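Opening a Box, 3,000 Times

Enitz collects demonstrations for learning systems. The company's current job, ordered by the kitchen automation firm Bendov, calls for 3,000 recorded runs of a person handling lidded plastic food containers with a pair of hand-held grippers. No robot takes part at this stage. An operator holds one gripper in each hand, a wide-angle camera rides on each tool, and the fingers do what the operator's hands would otherwise do.

Shota Matsuda, who runs the collection floor, describes the method as cheap and touchy. It is cheap because a table, a pair of tools and a trained operator can produce a usable run in less time than it takes to home a robot arm. It is touchy because every habit of the operator goes into the record. If the operator always approaches from the left, the trained policy will approach from the left, including when something is standing there.

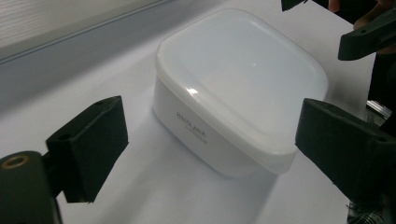

The written protocol tries to break such habits. Before each run the container is turned to a new angle and moved to a new spot within reach. The operator starts with the fingers open, closes on the walls of the tub below the lid, and brings in the second tool only after the first has a grip. Runs that begin with the fingers already closed are thrown out, as are runs in which a bare finger touches the plastic. A dropped box is kept if the operator recovers it with the tools alone. Matsuda wants those in the set, up to a limit of 400.

White containers on a white table are a poor case for a vision model. The lid reflects the overhead light, the tub has little contrast with the surface under it, and the edge between lid and body can shrink to a thin line. Bendov asked for this pairing. Its own test kitchens use pale counters, and an earlier model trained on colored boxes had trouble telling where a pale lid ended. Tarek Hamdy handles labeling and notes that shadow carries much of the shape information in these runs. He has asked that the lights be left alone during a session and changed between sessions.

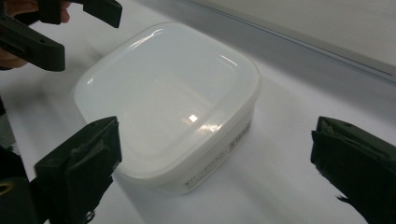
Labels and printing on the containers raise a separate question. A block of text on one side gives the model an easy cue to the orientation of the box. If the print always faces the same way when the grip succeeds, the model may learn the print and ignore the shape. Enitz leaves printed matter in place and varies the heading of the box, so that the cue is present but of no steady use. Stripping the labels was tried in August and dropped. Glue residue changed how the pads slid on the plastic, and the runs could not be compared with earlier ones.

The tools themselves drift. Finger pads wear, covering material frays, and a pad that has lost its surface needs a harder squeeze for the same hold. The width of the finger opening is logged throughout each run, but force is not measured directly, so a worn pad shows up only as a slightly narrower closing on the same box. Emiko Kinoshita maintains the tools and swaps pads by session count. She would prefer to swap them by measured friction, and has built a small drag rig for that purpose, so far used on 12 pads.

Each session also includes stretches with nothing between the fingers. These give the software a reference for the open position and for the surface under the tool. They are short, and operators tend to skip them when the schedule is tight. Four sessions have had to be repeated for that reason.

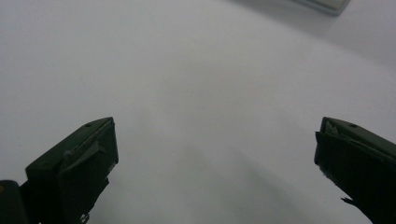 Noeline Paewai doubts that the reference stretches are worth repeating a whole session for. In her view the open width can be recovered from the start of any clean run, and the time would be better spent on a second operator with different habits. She would also like to see the dropped boxes reported separately, with the cause of each drop, before anyone trains on them.

Matsuda accepts the point about operators. Two more are in training, one of them left-handed, and their runs will be kept in a separate batch until Hamdy has compared approach angles. The reference stretches stay in the protocol for now. Bendov receives the data in batches, and the next one goes out with the pad changes listed by session.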